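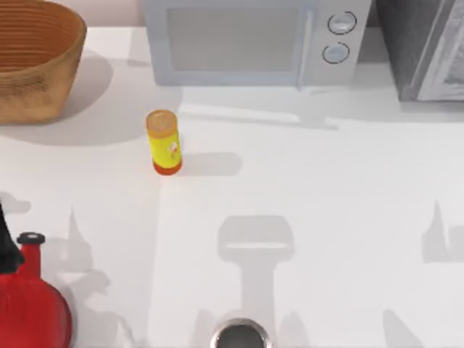
Subject: Re: [home-arms] Anyone using the Zavdale kitchen pack?

Hi all,

Yes! I've been living in it for most of June and I've been meaning to write something up, so thanks for the nudge. Quoting the original so I can answer in pieces.

> We're a small group with a two-arm Juvar setup and no kitchen to put it
> in. I saw the Zavdale pack mentioned on the list a while back and the
> page makes it look like a lot of scene for the money. Before I ask for
> the license fee, can anybody say how it holds up for real policy work?
> Mostly I care about (a) whether the objects behave, (b) lighting, and
> (c) how painful it is to get our own arms into it.

It holds up well. I came from building my own counters out of boxes, so take my excitement with that in mind, but I had both arms loaded and moving on the first evening and stayed up far too late playing with it.

> (a) whether the objects behave

Mostly very good. You get the big stuff you'd expect on a countertop (microwave, kettle, basket and so on) plus a library of small things to grab. My current task is dead simple, pick up the yellow canister with the tan lid from the open part of the counter and put it in the basket, and the contact feels right. The canister tips when you clip it too high and slides a little when you nudge it low, and it doesn't do that awful buzzing thing when both fingers close. I've run 700 episodes of that one task and only had the physics blow up in 2 of them, both times with the gripper jammed between the canister and the counter, so I half blame my controller.

The red kettle is the weak one. It looks lovely, all glossy and round, but the collision shape is one fat hull, so you can't get a finger anywhere near the neck. If your tasks involve picking up the kettle, plan on making your own collision mesh. I have a rough one and I'm happy to send it.

> (b) lighting

This is my favorite part! The default look is a pale counter with soft shadows, and the arms cast shadows too, which my homemade scenes never did properly. You can see the shadow of the gripper on the counter before the gripper itself gets anywhere near the object. I have a hunch my policy is using it. When I turned shadows off at test time it got noticeably worse at judging height, but I've only tried that with one checkpoint so please don't quote me.

The lighting randomizer is fine for brightness and direction. Color is more limited than I'd like, and the backsplash stays the same pinkish beige unless you edit the material by hand. It's a one-line edit, but it isn't in the docs anywhere I could find.

> (c) how painful it is to get our own arms into it

Easier than I feared. The Juvar description files load directly. Check the base positions, though. The defaults put the arms close enough to the near edge that my left gripper kept wandering over toward the kettle at reset, and I lost an afternoon to that before I moved the kettle back in the scene file. If you use the Hikex hand instead of the stock gripper, you have to redo the joint limits yourself.

Other odds and ends: the full download has over 726 assets and it's slow to unpack, so grab the kitchen subset first if that's all you want. Rendering with two cameras runs comfortably on my aging desktop. Support answered my one question the same day, at 9 p.m. no less.

I also tried the Kennedy scenes last winter. They have more rooms, and the drawers are better, but the small objects felt floaty to me and I gave up on grasping in there. For counter work I'd pick Zavdale again without thinking very hard.

If you do get it, please post your reset poses. I'd love to compare, and I want to try a two-arm handoff next.

> Happy to share our Juvar config in return for any tips.

Yes please, send it over!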